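Most of what goes wrong with stored clothes and bedding goes wrong before the lid goes on. I rent a small place in Bramham with one closet and a crawl space, and I have been swapping winter and summer things in and out of bins twice a year for a long time. These are the habits that stuck.

## Before anything gets put away

Wash everything, including the sweaters you wore once. Body oil and food spots you can't see in March will be yellow by fall, and moths go for them first. Skip starch and fabric softener on anything going into storage.

Dry it longer than you think it needs. Thick seams, waistbands and the corners of comforters hold water after the rest feels dry. I leave comforters over two chairs overnight after the dryer and flip them once before bed.

Empty the pockets. Close zippers, and fasten the hooks on bras and snow pants so they don't catch on knits.

Sort out what isn't coming back. If you didn't wear it this season and it fits, it can go to the thrift store now. The one in Mudgway takes coats all year, but many places only want them from September on, so call first.

## Picking containers

Plastic bins are best for basements, garages and crawl spaces. Cardboard soaks up damp from a concrete floor and roaches like the glue. In a dry bedroom closet, cardboard is fine for a season.

Check the handles before you buy. Molded grips on the outside are comfortable but can be shallow. Cutout handles are easier to hold with a heavy load, and they let some air through, but they also let in dust and bugs. For an open-handle bin, put the clothes in a cotton pillowcase or an old sheet first. I use a flat sheet, lay it in with the sides hanging over, fill it, then fold the sides across the top.
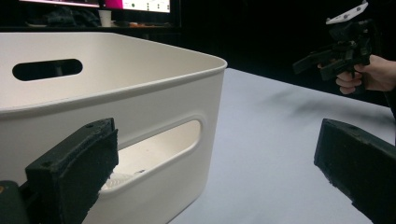
Size matters more than people expect. A big bin full of towels or jeans is a two-person lift. Use the large ones for pillows, comforters and puffy coats, and keep denim, shoes and books in small ones. If you can't carry a packed bin down a flight of stairs without stopping, take some out.

New plastic often smells. Wash the bin with dish soap and warm water, rinse it, and stand it outside in the shade for a day. If the smell hangs on, put an open dish of baking soda inside for a few nights.

## Packing

- Heavy things on the bottom, knits on top.
- Roll T-shirts and pajamas. Fold sweaters, and never hang them for storage.
- Stuff boots with newspaper so the shafts stand up. Use plain paper for light-colored leather.
- Put sheet sets inside one of their own pillowcases.
- Leave a couple of inches at the top. Crushed down is not the same as compressed.

Vacuum bags save a lot of room, but don't use them for down or wool you care about. Down that has been flat for six months takes a long time to come back, and some of mine never did.

Cedar blocks help a little if they are fresh. Sand them lightly every year to bring the smell back. Mothballs work, but they need a tightly closed container and the smell is hard to get out. I stopped using them.

## Labels

Write on masking tape with a marker and stick it on the short side, which is the side that faces out on a shelf. Tape peels off cleanly if you do it within the year. After that, a little cooking oil takes off the gum.

Put down the season, the kind of thing and the size: "winter, kids' coats, 6 to 8". "Misc." is useless.

## Where to put them

Keep bins off bare concrete. Two lengths of scrap lumber under each stack is enough. Leave a hand's width between the stack and an outside wall.

Attics get too hot for candles, photos, vinyl and anything with elastic. Waistbands stored up there for one summer can come down slack.

Look in on everything halfway through the season. Lift a lid, feel the top layer and smell it. A musty bin should be emptied and everything in it washed again — airing it out only works for the first day or two. Wipe the inside with white vinegar, let it dry completely with the lid off, and repack.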